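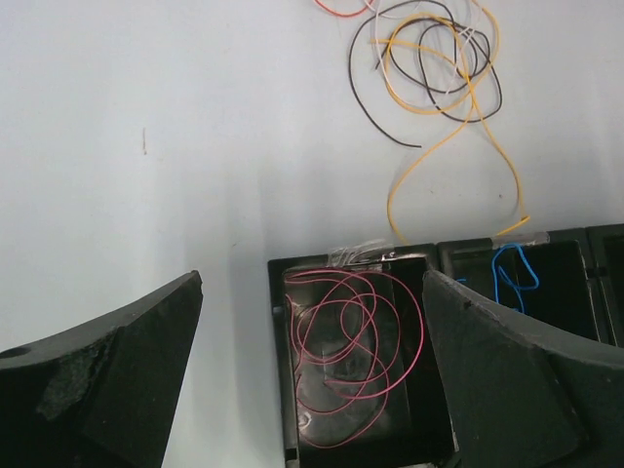 Loose wires in several colors beside black open-topped bins.

Hookup wire is insulated electrical wire used for short, low-power connections inside equipment such as radios, control panels, and household appliances. It is sold by the spool or in cut lengths, in a wide range of insulation colors.

Construction

The conductor is usually copper, either bare or coated with a thin layer of tin. Solid wire has a single conductor and holds its shape when bent. Stranded wire is made of many fine conductors twisted together and is preferred where the finished part will move or shake. Common insulating materials include PVC, silicone rubber, and PTFE. Silicone stays flexible in the cold but is easily cut by sharp edges.

Size

In North America, wire size is given by American wire gauge, in which a larger number means a thinner conductor. A 20 gauge wire is therefore thicker than a 22 gauge wire. Most other countries state the cross-sectional area in square millimeters.

Color

Insulation color helps a worker follow a circuit and find faults. In direct-current electronics, red is widely used for the positive supply and black for the negative or ground. These habits do not carry over to building wiring, where colors are set by national or local codes — black, for example, marks a live conductor in the United States.

Storage

Spools are generally kept on racks, while cut lengths are sorted by gauge or color. In her handbook for repair shops, Gertraud Oberholzer advised that offcuts shorter than 5 inches be set aside for recycling. The Pfister workshop in Nurncombe followed a similar rule and kept a printed chart of 41 wire types above its benches.

See also

Electrical cable
Magnet wire
Wire stripper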